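Turnout news from Ward 4, and it's good!

We have the final numbers from the Lasstead school board runoff, and they are worth reading twice. Last time that seat was up, 1,285 people voted. This time it was 2,354, in February, with ice on half the sidewalks. Fouzia Cheema won it on a promise to hold budget hearings in the evening, when parents who work days can get there, and she has already asked for the first one to be put on the calendar.

So many of you knocked on doors, drove neighbors to the polls or stood outside Herath Library handing out sample ballots until your fingers hurt. Thank you, thank you. Precinct 13 had the longest line we've seen there in years and people stayed in it – we were thrilled.
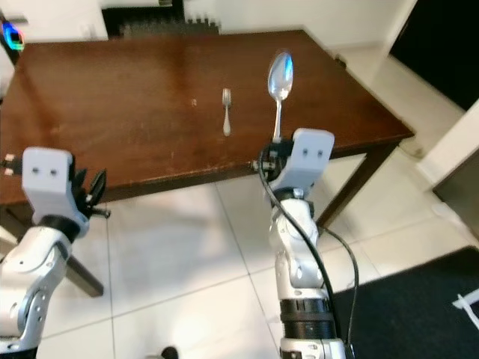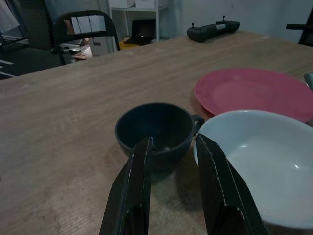 Fork and spoon in the first, cup and bowl in the second.

Next up is the county redistricting map. The draft moves everything east of Ullent Road into a different district, which would split the Rikurov Street apartments down the middle. Naheed Kazmi has read all of it (bless her) and is putting together a one-page guide to the changes. She'll go through it on Friday at 7 p.m. in the library's back room. Bring your questions, bring a neighbor, and if you'd like to speak at the county hearing, Naheed will help you get your comments down to the two-minute limit.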